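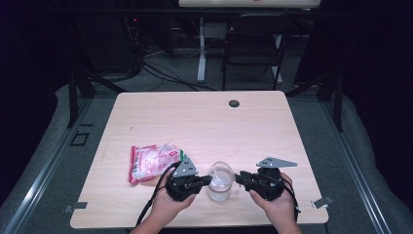
Re: Hand-held grippers, Starkwood or Flekatport?
Posted to the list on 20th February

Hello everyone,

Sorry for the slow answer to this one. I wanted to put in a proper stretch with both pairs before I opened my mouth, and January got away from me completely. I've left in the part of the earlier message I'm answering:

> We have the budget for one pair of hand-held grippers and can't decide
> between the Starkwood and the Flekatport. Mostly we want to record
> two-handed work with ordinary kitchen things. Has anyone used either
> pair on clear glass or on thin, slippery packaging? And is the cable as
> much of a nuisance as it looks? We would be using the Rivera
> controller with whichever one we pick.

I've used both pairs now, on the same table and with the same Rivera controller you mention, so I can at least save you some guessing. My total is 1,462 recorded tries, 606 of them with the Flekatport and the rest with the Starkwood. That's lopsided, I know, and the reason is simply that the Starkwood pair came first and I got comfortable with it.

Clear glass first, as you asked. I've been using a plain glass cup with some water in it, one gripper on each side and black jaw tips pressing in toward each other. Both pairs can hold it. The Starkwood feels surer to me – the trigger has a longer pull and you can ease into the squeeze, where the Flekatport goes from nothing to plenty in a very short travel. The water is a wonderful teacher, by the way! If your two hands don't agree about the height of the cup you see it in the waterline right away, and I'd start any new person on that before anything else.

Snack bags are another story. A crinkled bag lying flat on bare wood is hard for either pair, and I'd call the Flekatport the winner there by a good margin. Its tips are thinner and get under a fold. With the Starkwood I end up pushing the bag along the table until it bunches up, and then I grab the bunch, which works but makes for silly looking recordings.

About the cables: yes, they are a nuisance, but a smaller one than I feared. Let the left one loop out to the left and then come back down past your wrist, and keep the right one on the outside of your right hand. If you let either one run between your hands you'll knock the cup sooner or later. Do leave more slack than you think you need.

The Rivera was fine with both. It did drop the Starkwood connection once, at try 753, and I never found out why. A restart cured it. I also tried the Bimen controller for an afternoon and liked the menus better, but it wouldn't see both grippers together and I gave up on it.

So if it's mostly cups and jars, Starkwood, and if it's mostly bags and wrappers, Flekatport. For a mix I'd still lean Starkwood, though I'd love to hear from anyone who has fitted other tips to theirs. I'm happy to share my notes on the first 400 tries if they'd be of use. The later ones need some tidying up.

Warm wishes to all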